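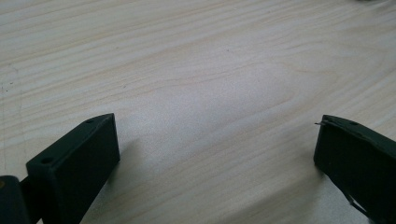 The long table at Gonville

Apr 22, 2015

Well, we are in at last, and I did promise everyone in Stiltley a proper look at the table once the room was straight. It has come over from the old place at Vostbridge, where it spent years under an oilcloth and a great many seed catalogues, and I must say I had quite forgotten how pale the wood was! The grain runs along in long wavy streaks, with a few darker bands among the fine ones, and there is a bright patch near the middle where it catches the light.

I am told it could be pine, or perhaps birch — if you know your timber, do write and tell me, as I have had both answers from the same family.

We gave 37 pounds for it at the Arain sale, plus two more for the van, and I have never regretted a penny. It seats eight if two of them are fond of each other. The chairs are still away being mended and should be back in June, so I shall add them to this page then, along with the dresser.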